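Collecting two-arm demonstrations at Plokis: an interview with Tetsuya Uchida

July 26, 2021

Tetsuya Uchida runs data collection for Plader, the two-arm manipulation project at Plokis in Berkcombe. His group does not train the models. It supplies the recorded demonstrations the models are trained on, along with the notes that say which recordings are fit to use. We spoke for most of an afternoon, in the room where the cells are and later in the one where recordings are reviewed.

The current set covers soft goods: bags, pouches, pads, things in thin plastic. I asked why the group had moved there from rigid parts.

"With a block, six numbers tell you where it is," Uchida said. "With a bag or a wrapper you can't write the state down in any short form. So the policy has to work from images, and it needs to have seen a lot of shapes. That's a data problem, and data is what we do." 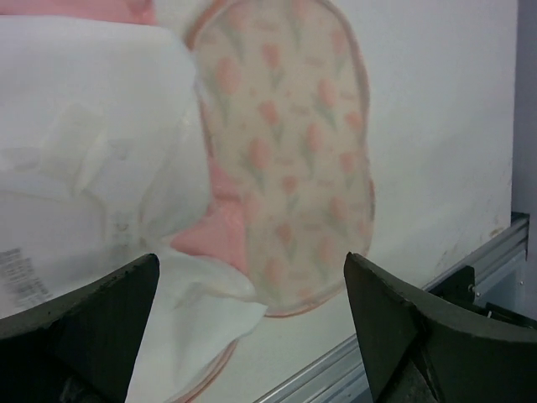 The project uses two kinds of view. One is fixed and takes in the whole work surface. The other travels with the gripper. Uchida considers the second more useful during contact and much harder to keep at a steady quality.

"At the wrist everything is close and it moves when the arm moves. Focus suffers. Film and thin plastic change appearance every few degrees. We looked at throwing out the blurred stretches and decided to keep them. The model will get the same blur when it runs, so there's no sense in training it on something cleaner."

Each recording, which the group calls an episode, consists of the image streams, the joint positions of both arms, the gripper openings and the commands sent by the operator. All of it is written against one clock. An early version of the recorder stamped images on arrival at the computer and joint data at the source. The two drifted apart under load, and the first 100 episodes had to be dropped when this was found.

"You could not see it by playing the video back," said Boris Skála, who maintains the recorder. "The arm looked fine. You saw it only if you plotted gripper closing against the image where the fingers close. After that I made the plot part of the nightly check."

The set stood at 2445 accepted episodes when we spoke. Uchida was careful with the word accepted. An episode is reviewed once by the operator who made it and once by somebody else, and both have to pass it. The reasons for rejection are short: an arm fault, a missing stream, a hand in the cell, or a demonstration that does not match its written instruction.

A failed grasp is not grounds for rejection. If the operator misses, opens, backs off and tries again, the episode is kept and the retry is marked. "Those are some of the best ones we have," Uchida said. "A policy trained only on clean grasps has no idea what to do after a bad one. It closes on air and carries on to the next step with nothing in the fingers."

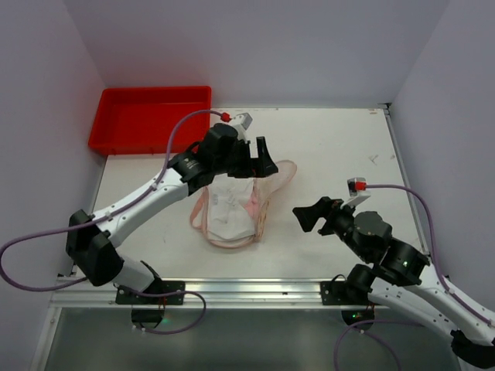 Layout is controlled more tightly than I had expected. Operators work from a start sheet that gives the item, its region on the surface, which side is up and how far it is turned. The sheet is generated in advance so that people do not drift into placing things where they are easy to pick up. Fixed objects are on the sheet too. In the layout being used for the bags, the red bin goes in the rear left corner, behind the left arm, and that raises a question of which arm should do what. The right arm would have to come across the other one to get there. Uchida leaves the choice to the operator in half the sheets and dictates it in the rest.

"If you always dictate, you get one strategy. If you never dictate, you get each person's habit," he said. "Kidus will hand an item over between grippers when he could have done it with one. Someone else never will. Both are valid, but I want to know which I'm getting and how much of it."

Kidus Tamiru, the operator in question, agreed that he does this. He finds that a second gripper lets him straighten an item before it is moved, and he would sooner spend the extra seconds there. His episodes run longer than the others. The training group asked at one point whether they could be sped up in processing, and the answer was no, as the contact forces would no longer make sense against the motion.

I asked about instructions. Every episode carries a sentence of text, and earlier sets used the same sentence for every episode of a task. Plader has 11 phrasings per task, written by people who had not seen the cells. Some are vague on purpose. One says only to put the thing away.

"Reviewers complained about that one," Uchida said. "They asked how they could judge whether it was done. My view is that if two people look at the end of the episode and both say yes, it was put away, then it was." 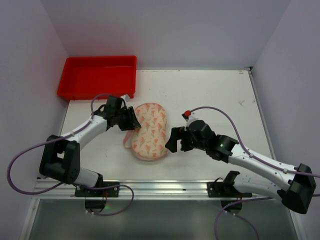 by Catalina Carrasco

Wear and drift in the cells came up several times. Marks build up on white surfaces. Cables are retied. A camera bracket gets knocked and put back very slightly off. The group once tried to hold all of this constant and gave up.

"We log it and leave most of it alone," Uchida said. "Camera position we check against a printed target at the start of each shift, and if it has moved more than our limit we recalibrate. Scuffs we leave. A surface that is perfect in all your data is a risk. The model can latch onto that."

The cables he treats differently. A loop that hangs across a fixed view can cover part of an object, and it does so in a way that depends on the pose of the arm. That is a cue a model can learn by accident. Čestmír Malý, who built the mounts, has been through two routing schemes and is drafting a third. He would like to bring the camera lead in closer to the forearm, but the wrist needs slack to reach its limits, and the slack has to go somewhere.

How many episodes does a new item need? Uchida would not give a general figure. For the first soft item in the set the target was 1000. For later ones it has been lower, as the model carries over part of what it has learned. Items with a strap are the exception. A strap can lie in many ways, and it can be caught by a finger that was meant for something else.

"We split those out in May," he said. "There's a flag now for strap contact, and another for whether it was intended. The second flag has to be filled in by the operator right after the episode. A reviewer can't tell, and an hour later the operator can't either."

The set is shared with one outside group, at Lahtinen, which uses different arms and takes only the fixed views and the text. Skála is writing the export for them. It drops the joint data and keeps the rejection notes, at Lahtinen's request; they want to try training a filter on them.

Next for the group is a set in which the item starts inside its packaging and has to be taken out. Two trial sheets have been run. Uchida does not have a written definition of success for it yet, and collection will not start until he does.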